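3.2 Hand-held grippers

The student teams at Kunthorpe collected all demonstrations with a pair of hand-held grippers. Each gripper carries its own camera, mounted so that both fingers stay in view. Teams began with the fingers open over bare wood.
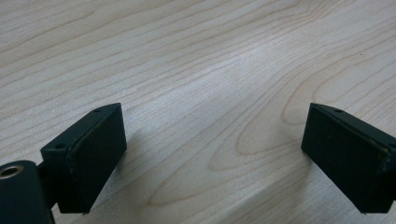

3.3 Camera angle

Zoia Fedoruk and Marek Matoušek compared views taken at different slants. At a low slant, objects farther off may show only their lower edge, and we kept those clips.

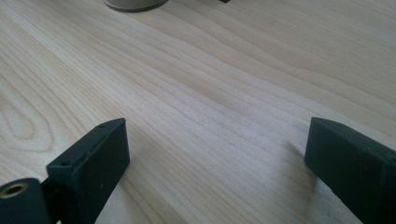
3.4 Shelf task

The task was to move containers between the table and a small shelf. In all, 3 teams recorded 124 demonstrations. The head view was used to check which hand was working.
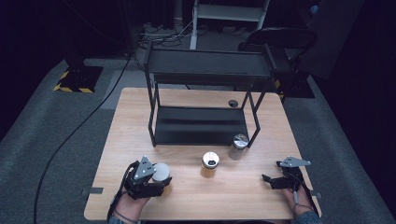 Figure 4. Head view, shelf task.

We scored each demonstration by hand, and Romana Holub settled the cases where two scorers disagreed. One-handed grasps were kept as valid. In Figure 4 the left gripper is closed around a white container while the right one is open and empty - the label sheet lists this as "left only."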